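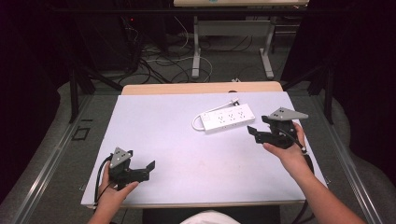 One student in the Monday group objected that a power strip is only a longer extension lead and hardly needs a session of its own. The objection is reasonable as far as the wiring goes. Electrically the two are close relatives. The difference lies in how they get loaded, because a strip invites several appliances where a lead usually serves one.

Sturnville Workshop Skills
Unit 4 handout: Power strips, cords and bench layout

4.1 Parts and terms

A strip consists of a body, a row of outlets, a cord and a plug. The one used in this unit is a white three-outlet strip with a small switch section at the left end, where the cord also leaves the body. Use the following terms in your bench sheet:

Cord exit: the point where the cord enters the body.
Plug end: the plug and the first 10 cm of cord behind it.
Outlet face: the side carrying the sockets.

Do not write "lead" for both the cord and the complete strip. Last term's sheets were hard to mark for this reason.

4.2 Load

Outlets on a strip share one cord, so their loads add. Read the rating label on the strip before plugging anything in, then add up the wattages of the appliances you intend to run together.

Worked case, Claver bench heater and Tang glue pot:

Heater: 1,604 W
Glue pot: 173 W
Total: 1,777 W

The total is compared with the figure on the strip's label. If the label gives amps only, multiply by the supply voltage. A strip marked 10 A on a 230 V supply can carry 2,300 W, so this case passes. Adding a 353 W Nurex extractor brings the total to 2,130 W. It still passes, with 170 W in hand. A kettle on the same strip would not.

4.3 Laying out

Clear the board first. Set the strip on it by itself, outlet face up, with the plug disconnected from the wall. Let the cord fall into a wide curve. A tight bend at the cord exit strains the conductors at the point where most cords fail. A strip lying at an angle to the bench edge is acceptable for inspection; for use it should be parallel to the back edge, with the switch within reach.

4.4 Inspection

Check in this order and record each result:

Body: cracks, discolouration, any sign of melting.
Outlets: debris, looseness, scorch marks.
Cord: cuts or flattened sections, felt along the full length.
Plug: bent pins, exposed colour from the inner wires.

A strip that fails any check is tagged and goes in the red bin. Tape is not a repair.

4.5 Storage

Coil the cord loosely, in loops no smaller than a dinner plate. Never wind it around the body. Strips are kept on the second shelf, plug end outward.

Bench sheets for Unit 4 go in the tray by the door before Unit 5 starts. Show your working for 4.2, including the units.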